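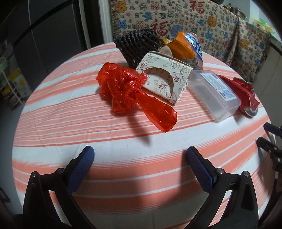 Fig. 1. Packaging on the round table, with the lily box in the middle.

So, our project! Tùng Đinh and I wanted to know what people do with all the packaging that piles up on a table once the snacks and fruit are gone. We called it Cenano (Tùng's idea, I wanted something with "trash" in it) and we ran it in April for our household materials class.

The plan was simple. We asked people to sort a table of mixed packaging into keep, recycle and throw away, any way they liked, and then tell us why. We ended up with 132 sorting decisions from 17 people, way more than I thought we'd get, and I typed up every one of them.

The thin red bag started the most arguments. It's crumpled and twisted at the neck, and a lot of people went straight for the throw away pile, but my aunt was horrified and said she'd get another month out of a bag like that. The white box with the lily on it was a favorite. One person wanted it for hair clips! Nobody could agree on the orange Fanta container, mostly over whether crushed stuff still counts as recycling where we live. The see-through plastic container was a keep for nearly everyone.

Then there's the black netting. I had no idea how attached people get to foam netting. Tùng's cousin puts it around glasses when she moves apartments, and after she told us that we asked everybody about it, so the later answers are probably a bit biased (our teacher already took points off for this, fair enough).

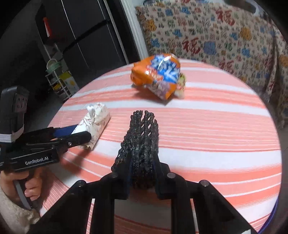 Fig. 2. The black braided piece during sorting, on the same striped cloth.

The black braided piece got the shortest answers of anything. Most people just said "trash" and moved on, and two said it might be good for tying things up. We should have asked a follow-up question there and we didn't.

If we did it again I'd use a plain tablecloth, because the coral stripes made my notes on "left pile" and "right pile" turn into "third stripe, kind of." I'd also write the three categories on cards. Tùng wants to add a fourth one for "ask my mom."

Khải Chu, 20 August 2023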